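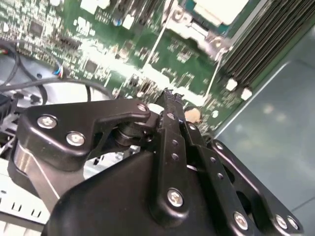 The Month We Kept Missing the Socket

Print this page | E-mail this page
14 comments

Anyone who stopped by the Kodano repair bench in January will remember the sound of the stop alarm, and probably the look on our faces too. We had set out to teach the Tirkero arm to swap processors in old workstations, a job that people with steady hands have done for decades, and for the first couple of weeks it went so well that we got a bit cocky. Then one afternoon the arm came down 3 millimeters off to the side, kept pushing when it should have backed away, and bent a whole corner of pins before Higinio Varela got to the red button. No one was hurt, I'm happy to say, but the board was finished and so was our good mood.

It took us much longer than I'd like to find the cause. The log listed 761 moves for that shift, and we read every one of them, some of them twice over coffee. A single screw in the wrist mount had worked itself a little looser with each run – not enough to see, only enough to feel if you took hold of the wrist and gave it a good wiggle. The force limit, which should have caught the trouble, had been raised for an earlier job with stiff connectors and never put back down. Either fault alone would probably have cost us nothing more than a failed try.

I've put a couple of pictures from the work on this page for the many kind people who wrote in to ask how it's all going.

Close to the socket

Our new rule is that the arm has to pause with the processor still held clear of the socket, and a person has to say yes before it goes any lower. The load plate is up and the pins are open at this point, so it's the part of the job where I still hold my breath a little (Higinio says he doesn't, and I don't believe him).

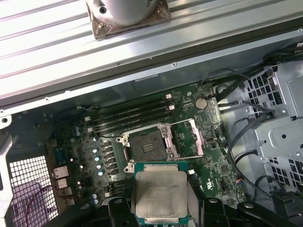
What we changed

The force limit now goes back to its lowest setting every time the arm is switched on, whether we remember or not. Wrist screws get checked with a torque driver before the first run of the day and again after lunch, and the new ones went in with thread locker. We also moved the stop button to the near side of the bench, where you can reach it without leaning over anything.

Since then we've done roughly 300 placements, and the arm has stopped itself on a few of them, every time well short of the pins. I'll take a grumpy arm over a bent socket any day! Many thanks to Abdel Rahman for the loan of the spare boards – we'll bring back the ones that still work.

99 shares

Related items
Norkon bench lights: are they worth the trouble?
How we sort and test used memory
Straightening bent pins by hand, with patience
A beginner's guide to the stop button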